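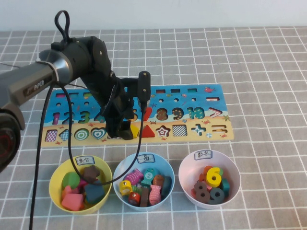

Sorting trials stopped again

Vendero's notice of 5/4/24 calls it "a minor cable event". I'd call it a snag, and the second since October. According to Umut Çınar, the wrist cable caught a bowl rim during run 64 and the arm kept pulling for eight seconds before anyone hit the stop. Two cables still hang free, one of them looping down over the blue bowl. Rullemach says new clips will cure it. Perhaps. They said so last time, and I've yet to hear why the force limit didn't trip. No more runs until we get that in writing.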